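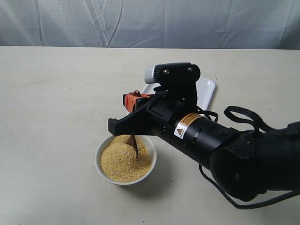

April, 4:40 pm

Spoon afternoon! I went through the whole utensil box for the Branska kitchen set, and I have opinions now. The brown wooden spoon stays (it's my favorite, and it stirs a thick batter without bending). The Coltau ladle can go back in the drawer, the handle is just too short for the deep pot.

Oiled 5 of the spare wooden ones with the Flurden oil and left them on the rack overnight. Please don't put those in the dishwasher, whoever is in first! Entered the lot as 584 in the utensil log.

Still need to do: sand the rough handle on the Hoarau spatula, find the lid for the oil, and try oatmeal again, with less water this time. Mine came out like soup and I ate it anyway.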